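Section 4: Setting Up the Countertop Scale

Before You Start

The Talpur kitchen scale is meant for weighing fruit, vegetables and dry goods at home. Put it on a hard, level surface. A folded towel or a cutting board with rubber feet will throw off the reading.

1. Slide open the battery cover and put in 2 AAA batteries, matching the plus and minus marks.
2. Close the cover until it clicks.
3. Set the scale down and press ON. The display shows dashes, then zero.
4. If the number keeps moving, turn the scale off, check that all the feet touch the surface, and press ON again.

CAUTION: Do not press down on the weighing plate with your hand to test it. Sudden force can bend the sensor.

Weighing Fruit in a Basket or Bowl

Any container can be used as long as its base fits inside the plate. Woven baskets are light, and they let the fruit be stored in the same thing it was weighed in. 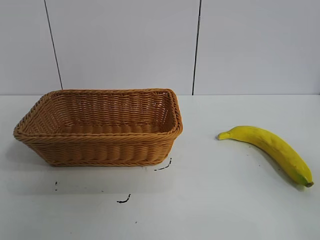

Page 15

5. Place the empty container in the center of the plate.
6. Press TARE and wait for zero.
7. Add the fruit a piece at a time. The display updates after each piece settles.
8. To weigh a second kind of fruit, press TARE again without removing the first.

NOTE: The limit includes the container. A heavy stoneware bowl uses up part of it even though the display reads zero.

Taking Fruit Out

With the container still on the plate, press TARE and lift out what you need. The display shows the amount removed with a minus sign in front. Recipes that call for peeled weight should be checked again after peeling.
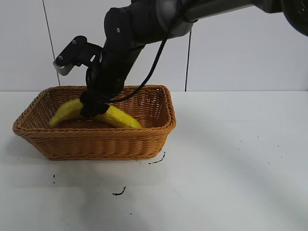 Kulsoom Paracha wrote to say that her minus sign disappeared after a minute and she had to start over. The scale had gone into sleep mode. To stop this, hold UNIT while turning the scale on and choose "SLP OFF". Batteries will run down faster with this setting.

Changing Units

Press UNIT to move between grams, ounces, and pounds and ounces. The scale keeps the last unit used, except after a battery change, when it goes back to grams.

Checking Accuracy

Check the scale after moving house, after a drop, or when readings look wrong.

9. Take everything off the plate, container included, and wait for zero.
10. Place a 1,000 gram test weight in the center.
11. Compare the display with the weight. A difference of up to 2 grams is normal.
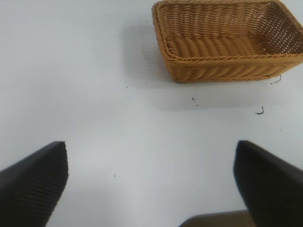 12. If the difference is larger, hold TARE for 8 seconds until "CAL" appears, then follow the prompts.

Do not use canned food as a test weight. The label gives the contents only and leaves out the can.

Cleaning is covered in Section 5.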